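Folding at home: talk for the Saturday group at Lockyer Hall
Speaker notes. Length 30 minutes, then questions.

Before start
Put the bag with clothes on the chair, left side. Check that the last row can see the table. Water. Speak slowly, especially in the beginning, because I always run in the first slides.

Slide 1. Title
Good morning and thank you for coming. Say my language excuse only once: English is my third language, so if I use a strange word for a piece of clothing, please tell me the correct one. In Bernholm, where I learned this work, we had one word for all things you pull over the head. It made life easier.

Say what I did before. I worked six years in the back room of the Plundesach shop, where secondhand clothes came in by the sack. My job was to open, look, sort, fold and put on the shelf. I was not good at it in the first year. I folded quickly and my piles fell down.

Slide 2. What we will do today
First we look at how a garment should lie before the first fold. Then dark clothes, which have their own problems. Then we fold together at the tables. If time is short, skip the part about drawers, it is in the handout.

Slide 3. Lay it down first
This is the most important slide, so stay here some minutes.

Most people start to fold in the air. They hold the shirt at the shoulders, shake it, and bring the sides together under the chin. I did it also. The result is a fold which looks straight from the front and is crooked at the back. When you open the drawer after a week you see it.

So: lay the garment down on a flat place. A bed is fine, a table is better, a table with a cloth on it is the best, because the garment does not slide. Choose a cloth of another color than the garment. With a dark thing on a dark blanket you cannot find the edge, and you will fold the blanket too. (Wait for laugh. If no laugh, go on.)

Then find the neck. Put the neck opening in the middle, and look left and right from there. The two sides should go out from the neck in the same way. If one side is broad and smooth and the other side goes in steps and corners, something is still caught under it, or the cloth is twisted. Do not fold yet. Put a hand under and bring it out.

Slide 4. Black clothes 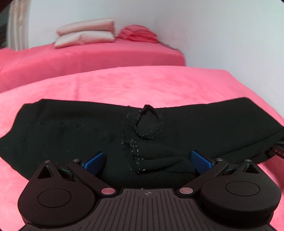
Slide 4: black garment on pink cloth, before smoothing. Look at the bunched fold and the pale specks.

Let the people look for a moment before I speak.

Ask: where would you put your hand first? Somebody will say the neck. I start with the bunched fold, because it has a dark crease under it, and what stays under a crease will become a hard line when there are five other things on top. Flat hand, from the middle to the outside. No pulling at the corner, it only moves the problem to another place.

Show also the long diagonal fold low on the right side. It is easy to miss on black. My way is to lower my head until my eyes are almost at the height of the table. Then the light shows every line. It looks funny but do it here in front of them.

Then the specks. On black you see everything: lint, threads, dust. Look along the rim of the neck, there are many. At Plundesach the rule was to brush before the fold and never after. When you fold first, you close the lint inside, and it goes to the next garment in the pile. We used a soft brush from Vurnedov, the flat one, and brushed only in one direction, from the neck down. Sticky rollers are also good, but on old cloth I do not press.

Question that always comes: should black clothes be folded inside out? For washing, I say yes. For the shelf I turn them back, otherwise you do not know which one you take out in the morning.

Slide 5. The fold
Do it live with the gray sweater, two times. First time without talking. Second time with words:
Left side to the middle, the sleeve straight down.
Right side the same.
Smooth with the flat hand.
Bottom up to the half, and then once more.
Turn it over, so the neck looks up.

If the garment has a thick neck or gathers, stop the last fold two fingers below it. A thick part folded on itself will never lie flat.

Slide 6. At the tables
Two persons for one table. Everyone takes one thing from the bag, dark things for those who sit near the window. Walk around, do not correct too much. Last time I took the shirt out of a lady's hands and I was sorry for it afterwards.

Collect brushes before the questions start.

Slide 7. Thank you, handouts by the door
The hall must be free at noon. Chairs go back against the wall.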